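## 4 面向指尖磨损的腕部视觉感知与闭合控制

### 4.1 问题设定

手持式夹爪采集的示范数据通常假定末端执行器的外观在整个采集周期内保持不变。Wendell 数据管线的早期版本同样采用这一假定:指尖轮廓由一张静态掩膜给出,掩膜在工具装配完成后标定一次,此后供全部会话共用。该做法在采集初期未造成明显问题,但随着使用时间的累积,指垫边缘出现毛边与碎屑,实际轮廓与静态掩膜之间产生偏差,部分毛边像素落在掩膜之外,被下游分割模块判为物体。

记腕部图像为 $I_t$,夹爪开度为 $w_t$,指尖掩膜为 $M(w_t)$。理想情况下,$M(w_t)$ 仅由开度与相机外参决定。考虑磨损后,将掩膜改写为

$$M_t = M(w_t) \oplus \Delta_k,$$

其中 $\Delta_k$ 为第 $k$ 次会话的轮廓修正项,在同一会话内视为常量,$\oplus$ 表示按像素的异或运算。本节讨论 $\Delta_k$ 的估计方法,以及该修正项对接触检测与闭合控制的影响。

### 4.2 会话级轮廓修正

轮廓修正在每次会话开始时执行。操作者将工具置于浅色、无纹理或弱纹理的平面上方,在两指之间不放置物体的条件下缓慢完成一次全行程开合。软件在此过程中记录 60 帧图像及对应的开度读数,按以下步骤处理:

1. 依据开度读数渲染名义掩膜 $M(w_t)$,并将其边界向外扩张 14 个像素,得到候选带;
2. 在候选带内以亮度阈值分离暗色像素,阈值由候选带外侧的平面亮度中位数确定;
3. 将各帧的候选像素变换到指尖坐标系,统计每一位置的出现频率;
4. 保留频率高于设定门限的位置,作为 $\Delta_k$ 的支撑集。

第三步的坐标变换对结果影响较大。附着于指垫的毛边随指尖运动,在指尖坐标系中位置稳定;平面上的划痕与斑点固定于工作台,在同一坐标系中随开合过程移动,出现频率较低,可由门限滤除。若省略该变换而直接在图像坐标系中累积,两类像素将难以区分,工作台的表面痕迹会进入修正项,并在后续会话中表现为固定的漏检区域。

左右指垫的磨损程度一般不对称,故 $\Delta_k$ 对两指分别估计,不施加镜像约束。Pastor 与 Nurmi 在早期实现中曾采用对称先验以减少所需帧数,但磨损较轻一侧的轮廓因此被系统性高估,该先验已在 Merrick 分支中移除。

### 4.3 背景亮度与边缘结构

弱纹理平面的亮度并非均匀。环境光与工具自身的遮挡会在图像中形成缓慢变化的明暗梯度,采用全局阈值时,较暗区域的平面像素容易被误判为指尖。实现中以局部窗口估计平面亮度,窗口边长大于毛边的典型尺度,同时小于明暗梯度的变化尺度。

平面外侧的金属导轨、线缆等结构具有较强的明暗交替,不满足浅色背景的假设。若候选带与此类区域相交,相交部分不参与频率统计,对应位置的修正项沿用上一次会话的估计值。工作平面的边界由直线检测得到,每次会话仅计算一次;检测失败时,软件提示操作者调整工具位置并重新执行开合。

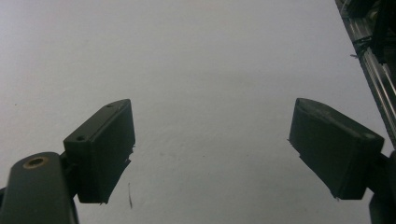
图 4 指尖区域的腕部视角。两侧指垫的下缘均可见毛边。

### 4.4 接触检测与闭合控制

修正后的掩膜用于两个下游环节。其一为接触检测:控制器监测两指内侧面之间的区域,当该区域内出现不属于 $M_t$ 的连通域,且其面积超过门限时,判定夹持空间内存在物体。其二为闭合速度规划:控制器依据连通域边界与指垫内侧面的图像距离调整闭合速度,距离较小时转入低速段,直至开度读数停止变化。

两个环节对误差的敏感性不同。接触检测主要受孤立斑点影响,面积门限已能排除多数细小斑点;速度规划则依赖边界位置,指垫边缘的少量误分割即可使控制器提前进入低速段,延长闭合时间。因此,速度规划仅使用经时间一致性检验的边界点,要求同一点在相邻帧中的位移与开度变化相容。

在 Lelthorpe 工作站上,以 400 段示范对上述方法进行了离线评估,其中 217 段采集于指垫出现可见毛边之后。采用静态掩膜时,误触发集中于后一部分示范,且多发生于两指间距较小的阶段;采用会话级修正后,误触发明显减少,剩余情形主要来自投射在平面上的指尖阴影。阴影随指尖移动,在指尖坐标系中同样较为稳定,仅凭频率统计无法与毛边完全区分。Michailidis 建议引入第二组光照条件下的开合记录以分离二者,该方案尚未纳入现行流程。

### 4.5 实现说明

轮廓修正模块以独立进程运行,输出与会话元数据一并存储。训练数据导出时,默认同时写入名义掩膜与修正项,由使用者决定是否在输入图像中遮蔽指尖。Heiskanen 等维护的 Piddale 回放工具支持在两种掩膜之间切换,并可逐帧显示二者的差异区域,用于核查修正项是否包含平面上的固定痕迹。更换指垫后,历史修正项须清空,会话序号 $k$ 从零重新计数;沿用旧值会使新指垫的完好边缘被错误扩张。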